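Hulham Student Robotics Forum > Manipulation projects > Pick into bowl, demos vs. scoring

caren_lead
Posting the state of the pick-into-bowl task for the February check-in. Both operators are on hand-held grippers this term. The small yellow pieces go in the steel bowl, and the episode ends when the last one is in or when the time limit of 18 seconds runs out. Views from the gripper side:

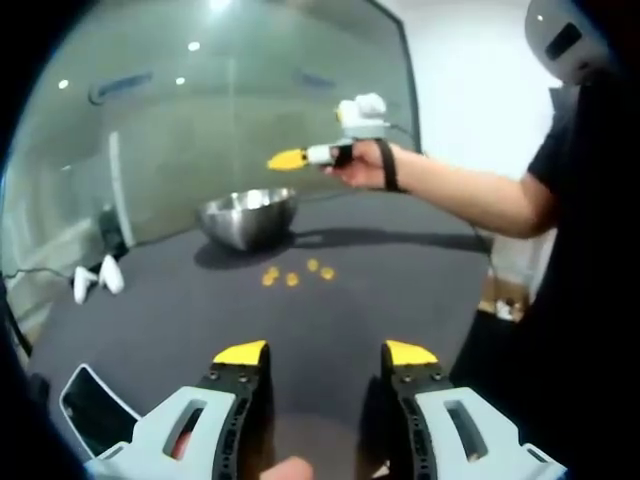
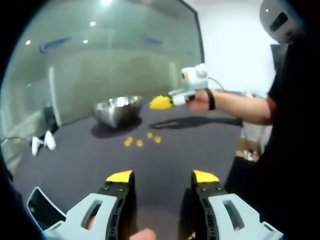

Open points before we train again

1. Whether to keep the polished bowl.
2. Whether the second operator's arm should be in view at all.
3. Time limit.

Comments on any of these are welcome. I would like to freeze the setup before we collect the next batch.

tkv_721
On 1: I would drop the bowl. The inside picks up the ceiling lights and the highlight moves whenever the gripper moves. Our last policy hovered over the bright spot and released early. A matte bowl of the same diameter removes the variable.

olszewski_m
Disagree. The Alico round uses a steel bowl and the rules sheet says so. If we train on matte we find out about the highlight on the competition floor. Early release was a labeling problem in my opinion – the gripper-open event was stamped 4 samples ahead of the actual opening in half the episodes. I posted the plot in the calibration thread.

tkv_721
I read the plot. It explains the timing. It does not explain the lateral offset, which was toward the highlight in every failed run I checked.

olszewski_m
Which checkpoint?

tkv_721
The one before the timestamp fix.

olszewski_m
Then rerun it after the fix. I am not changing hardware on the basis of a run with bad labels.

b_galang
Bienvenido Galang here, I keep the dataset index. On 2: the other operator's forearm comes in from the right, and it throws a long shadow next to the bowl. If every episode has an arm on that side, the model can use it as a cue for where the bowl is. Either swap sides halfway through a session or collect a share of solo episodes. I would do both.

Also the glass wall. It reflects the ceiling lights, and those reflections shift with head height. Low priority, but please write the room in the session notes.

caren_lead
Swapping sides is fine. Solo episodes cost us an operator, so I would cap them at 15 per session.

nils.r
New member question. Why does the visual tracking care about the glass? I assumed the pose came from the gripper itself.

b_galang
Pose estimation uses camera features. A reflection behaves like a point behind the wall, and a curved or slightly tilted panel makes it drift. With enough texture in the rest of the view the outliers get rejected. A plain dark gray surface gives it very little texture, so put a printed mat down if you see jumps.

nils.r
OK. Would the mat not change the training images as well?

b_galang
Yes. Use it for all episodes or none.

tkv_721
On 3: 18 is too long. People pause over the last piece and the policy learns the pause.

olszewski_m
Trim the pauses in post. A shorter limit makes people rush the grasp – small pieces get pinched at the edge of the tip and flick away.

caren_lead
Limit stays for now. Steel bowl stays until the rerun is posted. tkv, please use the fixed labels and log the lateral offset per run. Sides get swapped starting with the next session.

tkv_721
Will do. Rerun is queued.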